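Two Arms and a Rented Corner

The workshop on the ground floor of the old Barreto building rents bench space by the month. Most of the members build furniture or fix bicycles. In the back corner, past the drill press, two of them have spent their evenings since May on a two-armed robot they call Ulex.

The goal is modest. They want a machine that can stand in an ordinary living room, pick up small things left lying around, and put them somewhere sensible. They don't expect to sell it, and they don't expect it to be fast.

Building it has been slow. The base is welded steel tube on four casters, and the first version tipped when both arms reached to the same side. The second version is wider and carries its batteries low. It no longer tips, but it also no longer fits through the door to the paint room, so it has to go the long way around by the loading dock.

The pair keep a ledger of what they spend on the base and the wiring, and by the end of summer it stood at $1,234. The biggest single line is cable. They bought it twice, after finding that the first batch was too stiff to run through an elbow joint without pulling on the connectors.

Most of the hours go into software. Ulex runs its practice in simulation first, in a program called Trerkitz that the two wrote on top of a free physics engine. A laptop on the bench steps through the same room again and again, with the furniture in place and the robot in the middle of it. A run that would take an evening of resetting objects by hand takes 8 minutes. By the time of our visit they had logged 517 runs.

The simulated room is a plain one, with gray walls, a wood floor, a piano at the far end and a doorway beside it. They chose a home interior over a bare test floor so that the arms would have to work near furniture from the start. Early on, the left arm hit things constantly. One night it spent an hour pushing against a cabinet while its owners were out getting dinner, and the log from that run is still pinned to the corkboard.

The physical arms get their turn only after a motion has worked seven times in a row on the screen. Even then, one person stands with a hand on the stop button. The grippers are simple, two fingers that open and close in parallel, and the pair have resisted adding more. A third finger would mean another motor, and they would have to redo the wrist.

Cloth is the current problem. A block behaves much the same in the program as on the bench. Thin, floppy things do not. The simulated version folds too neatly or slides away, and the fingers close on air. They have tried changing the friction and the approach angle - the angle helped a little.

Parts come from Brinurer, a surplus dealer across the river that sells used motors by the pound. The next order will be for the base. After that they plan to move the whole machine out of its corner for a proper trial in the members' lounge, if the other members agree to give up the couch for an evening.

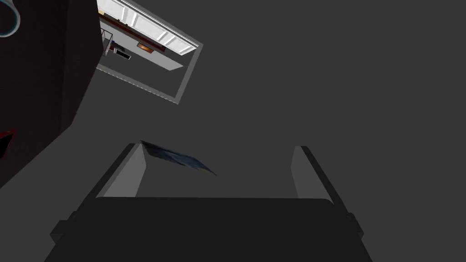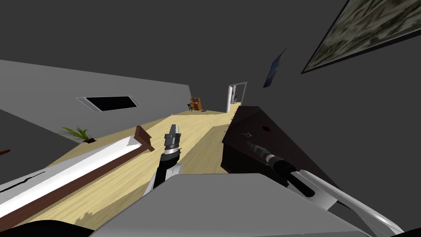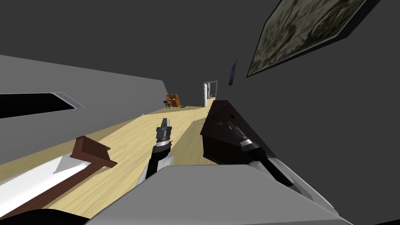
Views from the simulated room. The first is a close view of one open gripper; the other two show both arms.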